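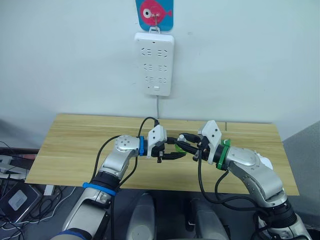

So where do we plug things in from now on? At the strip on the wall behind the wooden table, the one hanging off the fish card, and please quit running leads in from the hallway.

Okay, that was the one everybody wanted settled, so I put it first. What follows is the rest of the June minutes for the Dollau shared workroom, typed up by me from two pages of my own scrawl (if I got you wrong, tell me before the next one and I'll fix it). We started at 5 and ran long, as usual.

Last meeting's minutes

Read out, agreed. One fix: the shelf by the sink was moved, it wasn't taken out. I had written "removed." Sorry!

The power strip

This took up most of the evening and I enjoyed it more than I should have. The strip is white, hangs upright on the wall and has three rows with a pair of outlets in each, plus a little switch down near the bottom. It hangs from a thin metal hook on a blue card with a pink cartoon fish on it, and the cord drops down toward the table. Most of us like having it up there. Last winter we had the old one lying on the tabletop and it was forever getting shoved under somebody's papers, or coffee got close to it, and I for one don't miss that at all.

Two people asked if the hook is good enough. We don't have the packet anymore, so we couldn't look up what weight it's meant for. One side said it has stayed put so far, leave it be. The other side said pulling plugs out is harder on a hook than just hanging there, and I have to say I came around to that. We agreed to buy a proper screw-in bracket from Flutgate when we next place an order. Until then, hold the strip with one hand while you pull a plug with the other. And pull the plug, please, never the cord.

There was a side argument about the fish. Somebody would like a plain card, "more grown up." This went to a show of hands and the fish stays, by a lot. When the bracket comes it'll get stuck up next to it.

Also on the strip:

Turn it off at the switch when you're the last one out. It got left on 3 times this past month, going by the closing sheet.

Don't plug one strip into another. We've said this before.

The space heater from the back closet goes in its own wall outlet across the room and doesn't go in the strip, ever.

If a plug feels loose in an outlet, or gets warm, stop using it and write it on the sheet.

The table

General agreement that the light wood table is the nicest thing we own. The grain is lovely and I would like to keep it that way, so I asked for (and got!) a mat rule: anything sharp, hot or gluey goes on a mat. The mats live in the Major bin under the window. One person felt mats slide around too much and we looked at putting that grippy shelf liner underneath, which costs next to nothing, so I'm picking up a roll.

We talked about oiling it too. I had a quote for having it sanded and finished, which came to over $70, and that was felt to be a lot for a table with hardly a mark on it. We'll wipe it down with a damp cloth and dry it after, going with the grain, and think about oil again in the fall. No spray cleaner. Someone has a bottle in their cubby, you know who you are.

Then we got onto which way the table should sit. It's under the strip now, and the people who sit on the window side would love it turned for the light. But then the leads would have to cross the floor where we walk, and I can't see us being happy with that for long. Left as it is. We can look at it again if we ever get a second strip.

Cords and plugs

Loose ones should be wrapped and tied before they go back in the shoebox (it's an old Nisolo box, the lid says so, bottom shelf). I brought a bag of ties and we used a bunch of them during the meeting while we talked, which I recommend, it made the budget part go by a lot faster. Labels go near the plug end so that you can read them when the thing is plugged in. Anything with no label by next meeting goes in the giveaway pile.

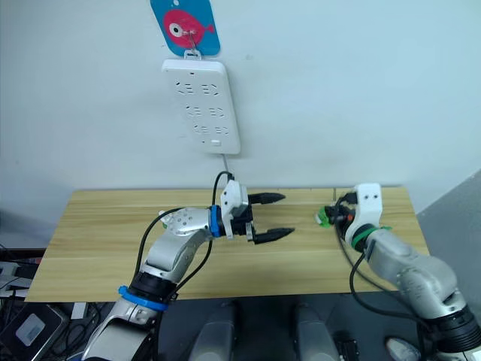

Still to do

Bracket added to the Flutgate order. Me.

Roll of shelf liner for under the mats. Also me, apparently.

A new closing sheet with a line for the strip switch, taped to the inside of the door at eye level. The old one is full on both sides.

Go through the shoebox and label what's left. Whoever gets there first, and there's a marker in the box.

Any other business

The window latch is sticking again. A bit of candle wax was suggested. The kettle question was put off to next time, we were all hungry by then. Finished at a quarter past 7.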